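Inicio > Cosas de casa > Cocina > Galerías > Los cacharros de la encimera

Imprimir | Enviar por correo

Los cacharros de la encimera

Llevaba meses prometiendo esta galería y al final la subo en diciembre, a las tantas y con el té ya frío al lado. Quien me lee desde hace tiempo sabe que en esta casa la vajilla no pega ni con cola: cada plato vino de un sitio, cada cuenco sobrevivió a una mudanza distinta, y yo les tengo cariño a casi todos (a casi todos, porque hay una salsera que me regalaron y que vive castigada en el altillo).

La idea salió de una conversación con Darcy Lockyer, que lleva el blog de vajillas desparejadas Ekuneck y que me escribió para preguntarme qué uso a diario y qué tengo solo para lucir. Me puse a contestarle y me salieron 36 líneas de correo, así que pensé: pues mira, esto va a la web. Y me lancé a ordenar la encimera, que buena falta le hacía.

Primero, el asunto de los cuencos. Yo soy muy de cuenco grande. Para la ensalada, para batir huevos, para dejar las lentejas en remojo, para la masa de las tortitas... Si tuviera que quedarme con una sola pieza de la cocina me quedaría con el cuenco blanco, el del filo oscuro, que tiene el tamaño perfecto para mis brazos y para mi fregadero. Durante una temporada tuve otro, de la marca Wundholm, precioso, color arena, pero pesaba como un yunque y acabé pasándoselo a mi hermana. Ella está encantada y yo también, todo el mundo contento.

Luego están los platos. Aquí confieso debilidad: me pierden los platos con dibujos de comida. Ya sé que hay quien los encuentra infantiles, ¡pero a mí desayunar encima de un huevo frito pintado me alegra la mañana! Los saco para las tostadas y poco más, que las salsas con tomate prefiero servirlas en otra cosa. 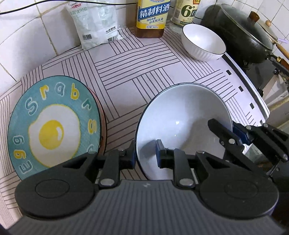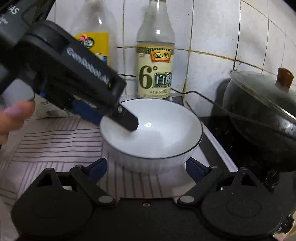 El cuenco blanco sale en las dos fotos; el plato del huevo, en la primera, y el vinagre blanco, en la segunda.

Del plato me gusta todo, el verde azulado, las letras gordotas del borde, la yema con su brillito. Lo compré en Imska, una tienda de menaje pequeñita que ya cerró, y me costó 6 euros. Fui a por un colador y salí con el plato, que es como suelo hacer yo las compras. El colador sigue pendiente.

Y el vinagre, ay, el vinagre. Es de 6°, de los suaves, y en casa vuela. Lo uso para los pepinos aliñados (rodajas finas, sal, un rato de paciencia, vinagre, una pizca de azúcar y sésamo) y para los encurtidos rápidos de rábano y zanahoria, que preparo precisamente en el cuenco grande porque así puedo remover sin poner la cocina perdida. También le echo unas gotas a la sopa cuando se me queda sosa. Mi madre dice que abuso, y puede que tenga razón.

El mantel rosa de rayitas negras merece mención aparte. Lo tengo puesto en la encimera todo el año, porque me da dentera el ruido de la loza contra la superficie dura. El anterior era un Lowther liso, muy fino y muy elegante, que se me manchó de cúrcuma la primera semana y ya no hubo manera. Con este dibujo se disimula bastante mejor cualquier desastre.

Me quedan por enseñar las tazas, que van en galería propia porque son muchas y cada una tiene su historia, y el cajón de los cubiertos, que todavía no está para visitas. Si alguien sabe dónde encontrar cuencos hondos con el filo de color, de los que se apilan bien, que me lo deje en los comentarios, por favor. Los quiero medianos, para sopa, y no tengo prisa.

Imprimir | Enviar por correo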